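Running a Small Blog: Session 5
Writing and reusing email newsletters

Irbridge Adult Learning, evening course handout
Please bring this sheet with you next time, as the exercise at the end carries over.

What this session covers

Last session dealt with post titles and categories. This one is about the newsletter: what goes in it, how often it goes out and what to do with old issues. You do not need a paid mailing service to follow the notes. The free plan on whichever service you picked in Session 2 will do.

1. What a newsletter is for

A blog post waits for a reader to find it. A newsletter goes to someone who has already asked to hear from you, and it can assume more. You can refer to last month's issue without explaining it, and you can be shorter. Many beginners paste the whole of a new post into the email and send it. That works for a personal diary blog, but on a blog with several posts a month it makes for long emails, and most people stop at the first screen.

Keep three things separate in your notes: the list (who receives it), the issue (one email) and the archive (old issues on your site). 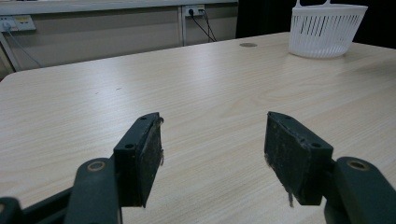
2. Choosing how often to send

Monthly is the usual starting point for this course. Fortnightly is fine if you already post every week. Write the interval on your sign-up form so that people know what they are agreeing to.

If you miss an issue, send the next one on its normal date. Do not send a double issue and do not open with an apology. Readers rarely keep track.

3. The parts of an issue

Subject line. Say what is inside. "Sowing broad beans, and a soup recipe" is better than "April newsletter".

Opening. Two or three sentences, written last.

Main item. One piece of up to 300 words. It may be the start of a post with a link to the rest, or something written only for the list.

Links. No more than 5, each with a line saying why it is there. Check every one before you send.

Footer. Your blog's name, a contact address and the unsubscribe link. The service adds the unsubscribe link for you. Leave it where it is and do not shrink the type.

4. Worked case: the Clistby walking blog

The Clistby blog covers short walks and has 121 people on its list. Its first issues held a full route, a map, a kit review and a round-up of the month's posts. Readers replied to say they liked the routes and wanted to print them, which was awkward with everything else in the same email.

The newer layout has one route as the main item and a link to a printable page. The kit review went back to the blog. The round-up became a list of titles. Each issue now takes one evening to write, where it used to take most of a weekend.

Compare this with Enero, the baking blog we looked at in Session 3. Enero sends a single recipe and nothing else. Both are reasonable. The Clistby list expects news and the Enero list does not.
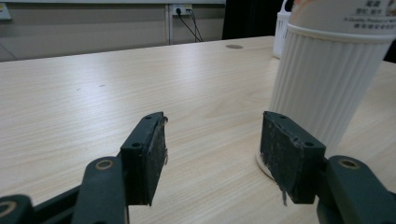
5. Reusing old issues

After an issue has gone out, put a copy on the blog. Wait a week or so if you want subscribers to have it first. Take out anything that has gone out of date, such as event times, and change "this email" to "this post".

Murín, the language-learning blog on your reading list, keeps its archive under one category called Letters. This is easier to look after than a separate page of links.

Exercise

Plan your first issue on one side of paper. Give the subject line, the main item and the links, in that order. Then write the main item in full. Allow 10 minutes for the plan and do the writing at home.

Send a test copy to yourself and read it on a phone as well as a computer. Note anything that looks different between the two and bring the note to Session 6.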